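About Jernari

Jernari supplies and fits small bathrooms. We started with one van and a rented unit on the Jimwood estate, and we now have 6 fitters and a showroom next door to the old unit. Most of our work is in flats and terraced houses where the bathroom was squeezed in later.

We sell two ranges. Afridi is the plain one, with basins and vanities in white. Nunia covers mirrors, shelves and cabinets. Both come with a guarantee of 3 years on the fitting as well as the parts.

A home visit takes under an hour. We measure the room, check the pipework and send a written price, which stays open for 21 days. Fitting a vanity and cabinet is normally a morning's work. A full room takes 4 days, longer if the floor has to come up.

White mirror cabinet and vanity, grey wall

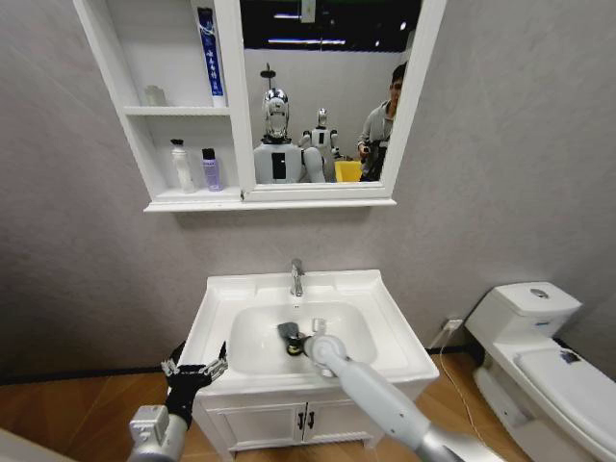
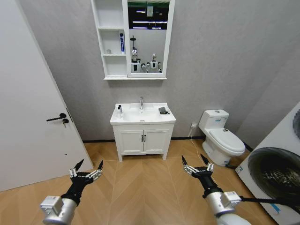

Storage is what customers ask us about most. In a narrow room we try to use the wall over the basin before adding anything that stands on the floor. A cabinet with open shelves next to the mirror keeps the toothpaste within reach, and the top of the vanity can stay clear for washing. If you prefer doors, we can price for those too. The showroom is open from 9am and you do not need to book.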